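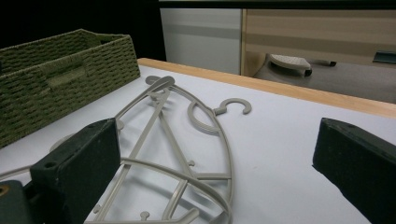 Teaching the planner about thin things

Home | News | Projects | People | Contact

Print this page | E-mail to a friend

Reading time: 2 minutes

Those of you who follow the Stemolska work will know that hanging drying racks have been our great trial since October. All those thin pale rods on a white tabletop, with soft shadows running alongside, and the depth software would happily merge the lot into one flat blob! Wai-kit Kan has now rewritten the part that picks out edges, so the planner gets a proper outline of the handle loop and the hook, and chooses between them before the fingers start to close. We replayed 40 old recordings through it (a long afternoon, with plenty of tea) and it lost the hook in only two, where the earlier version lost it in eight. The Petville team will have the new build on Thursday, and do please send Wai-kit your awkward cases.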